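About Nornby

Nornby started at a kitchen table in January, when Zsófia Vincze and Ernő Szénási got tired of driving home from county meetings and finding not one word about them anywhere the next morning. Zsófia had spent years writing up school board votes for a paper that had since closed, and Ernő had run for the water district and lost by 122 votes (he'll still tell you which precincts!). They figured their neighbors would read about local elections if somebody wrote about them plainly, so they mailed the first issue to 600 households and waited to see who would write back.

Quite a few people did, and plenty of them were cross with us, which we took as a good sign. We've been at it ever since, covering the races that sit way down at the bottom of the ballot: township trustees, the sewer bond, the judge you've never heard of.
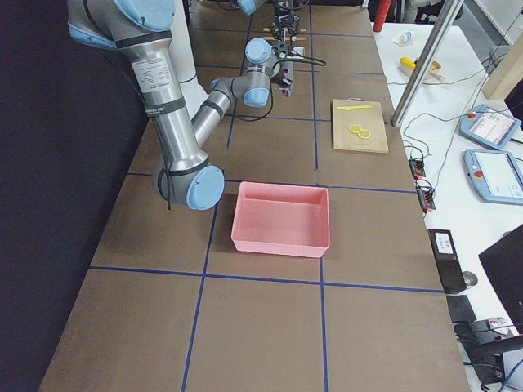
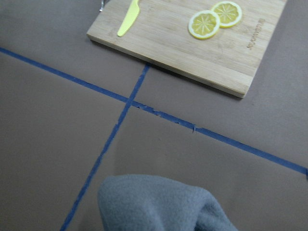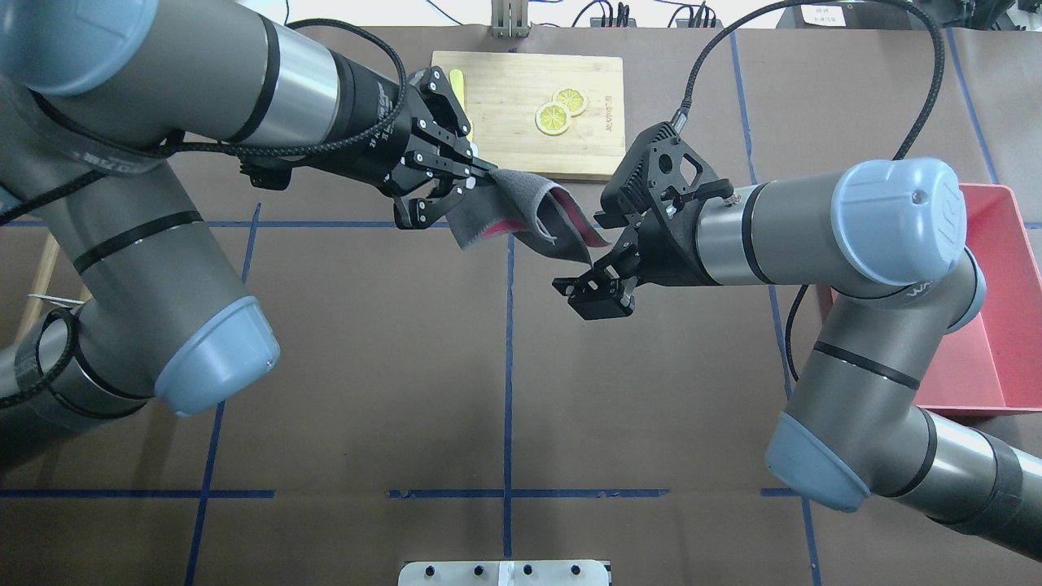

We don't endorse candidates, and we never have. What we do is send every person on the ballot the same 5 questions and print whatever comes back, spelling and all, whether it runs two lines or two pages. If a candidate doesn't answer, we leave the space blank with their name over it. Barnabás Csizmadia looks after the questionnaires and is very patient on the phone, so if you're running for something and haven't heard from him yet, you will.

Mariann Bodnár edits the newsletter, which goes out every Friday, and Orathai Thaweesak goes to the meetings, including the long ones about drainage. Between them they also answer the mail, and they do love getting mail, even the kind with a lot of underlining in it.

Our money comes from readers. We take nothing from parties, campaigns or PACs, and we print the names of our 2 largest donors on the back page of each issue. If you'd like to chip in, or you've spotted a mistake, or you just want to tell us what your council is up to, please write. We read all of it.

Recent posts
Who Is Running for Township Trustee
What the Sewer Bond Would Pay For
Letters: More on the Orbán Road Recall
How to Check Your Registration
Why We Print the Blank Answers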